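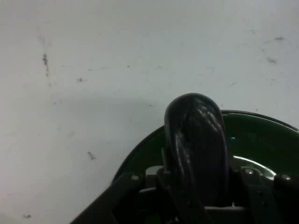
A view from a camera down by the robot's hand. Pretty close up, huh?

Why Would a Robot Need Two Points of View?

Reading time: 4 minutes
Search articles Go

Try something for me. Put an eraser on the table, close one eye, and bring your face down until your nose is almost touching it. Now, where's your cup? Where's the edge of the table? You can see every crumb next to that eraser, but you've lost track of everything else!

I spent a day with a research team that thinks about this problem all the time. Their project is called Truvard, and it's run by a scientist named Mirjana Nikolovski. She and her team teach a robot arm to pick up food and put it on plates. Then they ask a question that sounds simple: which camera should the robot look through?

They have two kinds to choose from. One rides along down by the robot's hand, so whenever the hand moves, the picture moves too. I'll call that one the close-up camera. The other stays in one place and looks at the whole table. I'll call that one the faraway camera, even though it isn't really that far away.

First, though, the robot has to learn the job. You might think somebody types in a long list of instructions, like "go left, go down, squeeze." Some robots do work that way (lots of them, in fact), but this team uses a different method. A person steers the arm through the whole job while the computer saves what the cameras see and how the arm moves. Then the person does it again. And again! Each turn is called a demonstration, and Mirjana's team recorded 80 of them. Henrik Hagedorn did most of the steering, and he told me he started dreaming about bananas.

After that, a computer program studies all those recordings. It looks for patterns, such as "when the view looks like this, the hand usually moves like that." It's a little like learning to tie your shoes by watching your big brother, except that the computer has to watch a whole lot more times than you did (I hope).

Then comes the part I liked best, the test. Nobody steers anymore. The program looks at the cameras and picks each move by itself. The job might be to lift an eggplant off one plate and set it down on another, and the food gets shuffled around between tries so the robot can't just repeat the same moves over and over.

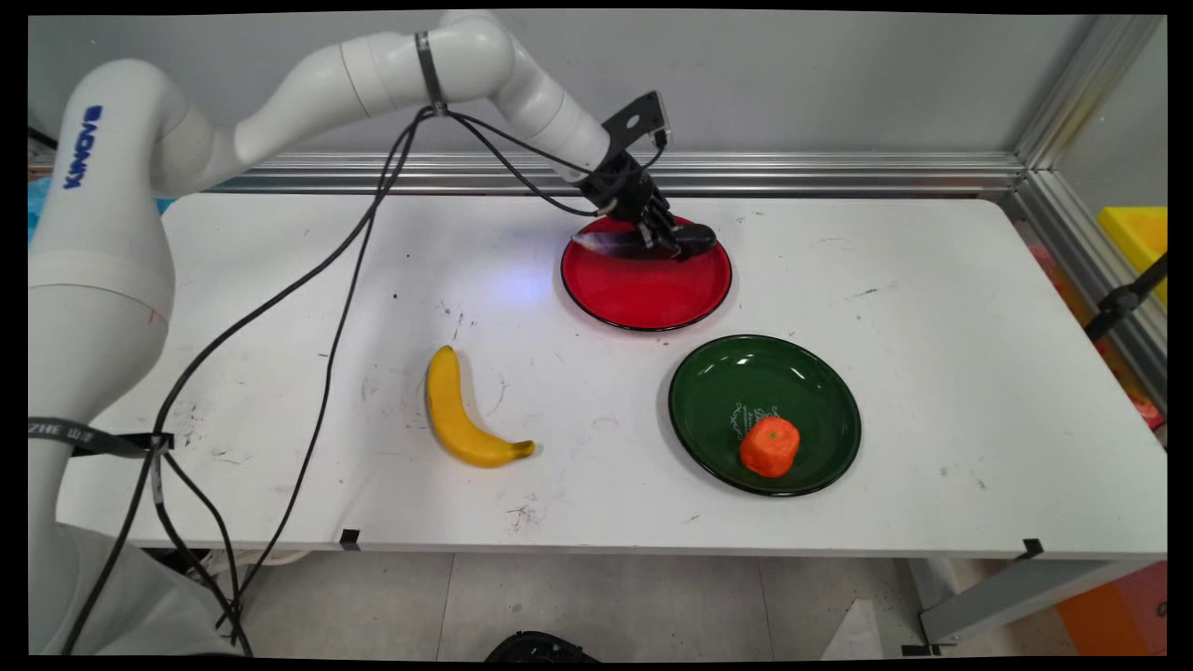 To make the test fair, the team changed only one thing at a time. They kept the same arm, the same kinds of food and the same 80 recordings. The only difference was which cameras the program was allowed to use. They ran three rounds, and every round had 80 tries.

With both cameras, the robot finished the job 56 times. With only the faraway camera, it finished 16 times. It usually headed for the right spot, Mirjana said, but then its own fingers would block the view and it would grab a bit too high or too far to one side. And with only the close-up camera? It finished 4 times. Ouch! It would wander over the table like you do when you're hunting for your slippers in the dark.

So does that mean the close-up camera is bad? I asked that too, and Frauke Hamann, who checks all the scores, shook her head at me. Look at the numbers again. When the close-up camera joined the faraway camera, the score went from 16 all the way up to 56. It isn't much good at finding food, but it helps a lot at the last moment, when the fingers have to close in the right place.

There's still plenty the team doesn't know. Even with both cameras, the robot missed 24 times, and Frauke is going back through the recordings to sort out why. Round things that roll are one suspect. Shiny plates might be another, because bright spots of light can slide around when a camera moves, and the program may get mixed up. The next thing they want to try is a second faraway camera on the other side of the table.

Words to know
Demonstration: one turn of showing the robot how to do the job.
Trial: one try in a test. (Scientists say "trial" a lot.)

If you want to run your own version, ask a friend to pick up a grape with kitchen tongs while looking through a paper towel tube. Then let them do it without the tube. Do ten tries each way and write down every score, even the silly ones.

More to read
How Does a Robot Know How Hard to Squeeze?
Meet Feren, the Robot That Sorts Socks
Why Are Bananas So Hard to Pick Up?
Ask Svenja Haberkorn: Can Computers Get Bored?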